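4.3 Grasp-Target Arbitration in Cluttered Chassis

The planner described in Section 4.2 assumes that every candidate grasp can be scored in isolation. In a desktop chassis this assumption fails often. Cables cross the board at heights that the depth map resolves poorly, and the clearance between a drive cage and its neighbors is close to the finger width. We therefore place an arbitration layer, Grakska, between the perception stack and the motion planner.

Grakska receives a list of part hypotheses from the segmentation module, each with a pose, a class label and a covariance. It keeps a scene graph in which nodes are parts and edges are one of two relations: rigid contact or possible occlusion. Cables are not modeled as parts. They enter the graph as swept volumes with an inflated radius, and any approach path that crosses such a volume takes a penalty proportional to the length of the crossing. A hard constraint was tried first and left the planner without a feasible path in too many layouts.

Candidate grasps are generated per class. For drive carriers, the generator samples approach vectors inside a cone aligned with the carrier normal and keeps the 20 best by clearance. For memory modules and other thin boards, it samples along the long edge only. Each surviving candidate is passed to Flallier, our trajectory checker, which runs at a coarse resolution first and refines the path only if the coarse pass succeeds. Candidates that fail are cached with the graph hash, so that an unchanged scene is never checked twice.

The second arm is treated as a moving obstacle with a known plan. When the two plans conflict, the arm with the lower-priority task holds at its last safe waypoint. Priorities are fixed per task and are not renegotiated during execution. This is conservative and costs time, but it removes the deadlocks we saw with the earlier token scheme.

Parts outside the case are matched against a fixture model loaded at startup. Registration of the fixture to the table frame is done once per session. Figure 7 shows the workspace with a gripper in the drive-bay area.

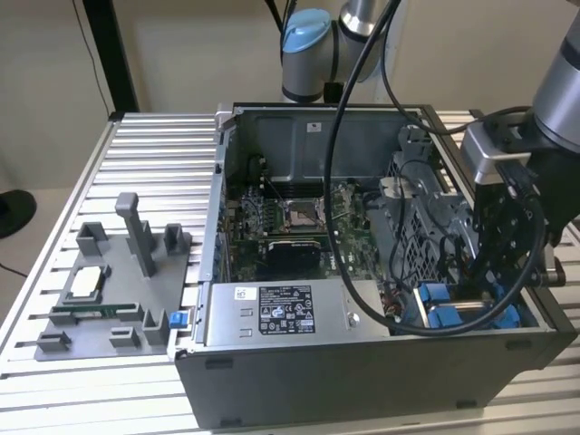
Figure 7. Workspace with open chassis, two arms and fixture tray (left). The gripper is angled down above the blue drive carrier tabs.

We logged 1559 arbitration calls over the evaluation period. Of these, 23 returned no admissible grasp and were handed back to the operator. Most of the rejected calls involved a cable volume overlapping the full approach cone. Reducing the inflation radius recovers some of them, at the price of contact events that the force monitor then has to catch. We kept the larger radius for all results in Section 5.

Comments (2)

Is the fixture model rebuilt if the tray gets bumped in the middle of a session, or does the run just stop? I couldn't find it in the text.

The failure cache looks useful, but hashing the whole graph seems strict. A small pose change on a part far from the target would throw out every entry.

Related items
Satti: A Log Format for Dual-Arm Manipulation
Swept-Volume Models for Loose Cables
Grurkska Planner, Release Notes (April)

Contact | Copyright and reuse | Back to top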